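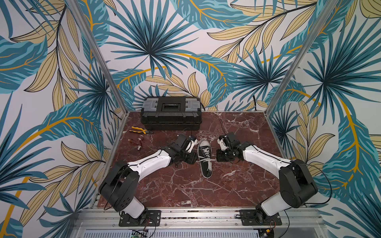
Randodow 295 Off-Grid Wind Turbine Kit

Technical data
Rated output: 200 W
Blade set: 3, pitch fixed
Battery charging: 12 V or 24 V, selected at the controller
Tower: not supplied

The Randodow 295 charges a battery bank at cabins, pump stations and telemetry sites. The Plultik controller diverts surplus power to a dump load once the bank is full. Mount the turbine at least 7 m above ground and clear of trees and rooflines. For cable runs over 100 ft, use the 24 V setting.

Guy wires and anchors are sold separately under Pamus tower kits.

Data sheet revised 26 Feb 2022. Sizing questions: Rania Mansour, technical sales.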